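发件人：夜猫子放映室
收件人：冷门片闲聊邮件组
日期：2025年7月24日
主题：回复：有没有人看过《Plurkmont》？到底值不值得熬夜

大家好，

先把上一封信引在下面，省得新来的朋友翻半天归档：

> 各位，前阵子组里有人提过一部叫《Plurkmont》的片子，说是讲一座滑雪小镇关门以后，几个留守的人在旅馆里被什么东西盯上了。我在二手碟店看到了，封面挺唬人的，一只手从雪里伸出来，背后标着“未删减版”。
>
> 问题是我上次信了封面买的那张，看到一半就睡着了，醒来片尾字幕都走完了。所以想先问问：
>
> 这片子到底吓不吓人？血浆多不多？有没有那种全程黑乎乎什么都看不清的毛病？还有，听说有两个版本，差别大吗？我一般是和家里人一起看，太恶心的不行，但太闷的他们会骂我。
>
> 另外它跟《Fusby》是不是一个导演？我总觉得海报的字体一模一样。

好，我来答，因为这片子我看过两遍！第一遍是二月份，外面下冻雨，我裹着毯子一个人看的，气氛简直是白送的。第二遍就是上个礼拜，大热天，开着风扇，效果打了个对折，但有些细节反而看清楚了，所以我现在说话还算有底气。

先说结论（怕你等不及去付钱）：可以买，别花大价钱，别指望封面上那只手。那只手在正片里根本没出现，我从头等到尾，等得都有点生气了。倒是有一只手套，挂在缆车的栏杆上，镜头给了好长时间，我猜美工就是照着它发挥的。

吓不吓人呢，前半段基本不吓，就是冷。旅馆老板娘每天晚上去锁前门，锁完了走回来，第二天早上门是开着的，就这么一件事，来回演。我家里人看到第三个早上就开始嗑瓜子聊天了。可是我挺吃这一套的，因为每次锁门的拍法都差一点点，有一次是从门外拍的，隔着玻璃看她拧钥匙，她脸上那个表情啊，我背上一阵凉。导演显然知道自己没钱，就把力气都花在这种地方了。

后半段完全是另一部片子。缆车那场戏一到，血浆就上来了，不算特别多，但来得很突然，而且是那种颜色偏橘的老式血浆，看着像番茄汤。你说家里人怕恶心，我觉得问题不大，真正让人难受的是声音，他们给缆车的钢索配了一种咯吱咯吱的声响，我第二遍看的时候把音量调低了还是牙酸。

黑不黑？这个得看版本。我手里是二手的旧碟，夜戏确实糊，地下室那一大段我只能看见手电筒的光圈在晃，谁死了都是靠后面对白才知道的。听说后来出的那一版调亮了，可调亮以后雪地会发蓝，有人受不了。我没看过，不敢替它打包票，组里谁有的话出来说两句。

两个版本的差别，我只能说我知道的。你看到的“未删减版”比普通版长五分钟，多出来的东西跟血腥一点关系都没有！全是老板娘和送煤油的司机在厨房里聊天，聊她丈夫以前怎么修缆车。我反倒觉得这几分钟是全片最好的，要是没有这段，结尾她为什么往山上走就完全说不通。所以要买就买这个长的，别因为“未删减”三个字以为会很重口，也别因为这个被吓跑。

至于是不是跟《Fusby》一个导演，不是的。字体像是因为海报是同一家小公司发的，那几年他们的片子封面全长一个样，《Dinov》也是那个字，红的，歪歪扭扭，像用牙膏挤出来的。《Fusby》比这部闹腾得多，面具杀手在保龄球馆里追人，配乐从头响到尾，是你跟朋友喝着啤酒看的那种。你要是上次看睡着的就是《Fusby》，那我真佩服你，那片子吵得我楼下都来敲门了。

顺便说说《Dinov》，反正都提到了。它在这一堆里面口碑最差，我却有点偏心。故事讲一个乡下广播站，每天半夜会收到一段没人承认发过的节目，主持人念的全是第二天的讣告。前四十分钟真的好，好到我拿笔记了几句台词。后面他们非要解释，一解释就散了，冒出来一个戴防毒面具的人，跟前面毫无关系，我到现在也没弄懂他是从哪儿来的。结尾还留了个续集的口子，续集当然是没有的。你要是不介意烂尾，可以跟《Plurkmont》连着看，先看《Dinov》，再看《Plurkmont》，反过来会很累。

我把去年攒的观影笔记也理了一下，一共十九部，都是这类小成本的东西，一部一段，写得很碎，错别字估计不少。本来想全贴上来，又怕把大家的邮箱撑爆，就先放个小页面上了，这里贴一段过来，你们看看这个写法行不行，太啰嗦的话我再删。
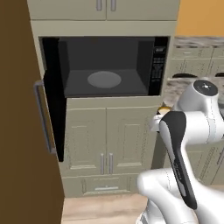
分类：密室惊悚 / 冷门小片

《Tomić》

片名就是那家人的姓，从头到尾没翻译，我也就照原样写了。一家子搬进新公寓，搬进去头一晚就发现楼道的门打不开，窗户外面是墙，手机有信号但是打出去全是自己家的座机在响。设定很讨喜对吧，我是一口气看完的，中间连水都没去倒。

喜欢的地方：几乎没有一惊一乍的音效。电话响那几场戏，导演让它响很久很久，演爸爸的那位就坐着不动，你明知道接起来是什么，还是盼着他别接。小女儿演得也好，不哭不闹，就在墙上画门，画了一扇又一扇，我看到后来比看什么鬼脸都瘆得慌。

不喜欢的地方：奶奶那条线。前面铺垫了那么多，又是念经又是烧东西，最后一句话就交代掉了，我怀疑是拍到一半没钱了。还有对白太满，什么都要说出来，“这里不对劲”这句话我听得耳朵都起茧子了，我们看得见的，不用说！

适合谁看：喜欢慢的、喜欢猜的。想看追杀的别来，全片跑步的镜头加起来不够你吃完一个包子。

补充：片尾字幕放完还有一小段声音，没画面，我第一遍关早了，是第二遍才听见的。内容我不讲，戴耳机听。

笔记就贴到这里。其他的大概也都是这个长度，《Plurkmont》那篇我还没写完，等你买了看完，我们可以对一对，尤其是结尾她有没有回头，我两遍看下来答案不一样，第一遍我觉得回了，第二遍又觉得只是风把围巾吹起来了。

对了，你说的那家二手碟店还有别的吗？我一直在找《Fusby》带导演评论音轨的那张，封底右下角有个小小的保龄球瓶标志，没有标志的都是普通版，别买错。你要是碰见了帮我留一下，邮费我出。还有字幕的事，我那张《Plurkmont》的中文字幕翻得很离谱，把“缆车”全翻成了“电梯”，看得我前二十分钟一直以为旅馆有好多层，你买的时候最好问问店里能不能试播一段。

另外组里之前说要搞一次同步看片，大家同一时间按播放键，边看边发信的那个，还搞不搞？搞的话我投《Tomić》一票，它短，也没什么血，看完还有得吵。《Dinov》也行，不过看到防毒面具那段请允许我提前下线。

先写这么多，锅里还炖着东西。

夜猫子放映室

--
冷门片闲聊邮件组
回信请保留主题行，引用别人的话请适当删减
剧透请在主题里注明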